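3.2 Separating the Request Layer from the Device Layer

The Flornora application was first developed as a single web project in which controllers, business rules and database access shared one assembly. This arrangement was adequate while the application served one office. Once the Elmont office was added, however, changes to a data model routinely required the retesting of unrelated views, and the average release was delayed by 15 working days. Santoso and Setiawan therefore proposed that the server be reorganized as a set of small services behind a common programming interface, with the browser client maintained in its own repository.

In the revised structure, the client communicates only with a gateway named Workside. The gateway authenticates the caller, validates the body of the request against a published schema and forwards it to the appropriate service. No service may read another's tables. Where two services require the same record, the owning service publishes a change event and the other keeps a local copy, which is treated as stale after 10 minutes. Setiawan's earlier objection, that duplicated records would complicate auditing, was addressed by attaching a version number to every event.
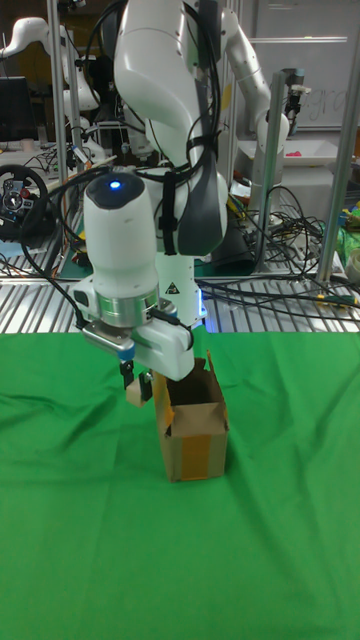

Figure 4. Robot arm holding a small wooden block above a green cloth.

Long-running operations presented a separate difficulty. The original controllers kept the connection open until the operation had finished, and under load the thread pool was exhausted well before the processor was fully used. In Workside, such an operation is accepted with status code 202 and given a job identifier, and the client then polls a status resource or subscribes to notifications. The job record distinguishes between a command that has been accepted and a state that has been reported. A gripper with a block between its two fingers, as in Figure 4, would be represented by a reported state of "holding", whatever command had last been queued. The same distinction is applied to document exports, invoice runs and the nightly import, none of which may be marked complete by the component that requested them.

The persistence layer was rewritten at the same time. Mapping classes generated from the old database were discarded in favour of explicit configuration, and lazy loading was disabled throughout. The latter decision increased the volume of query code but exposed several pages on which a single list view had issued more than 200 separate queries. These were replaced by projections that return only the columns displayed.

Load tests were conducted in May with 500 simulated clients, using the procedure set out by Simanjuntak. Each test was repeated after a cold start so that the cost of compiling views could be reported separately. The results are given in Section 4, together with the configuration of the test servers. Authorization rules were left in their original form for the duration of the tests, and their migration to the gateway is discussed in Section 5.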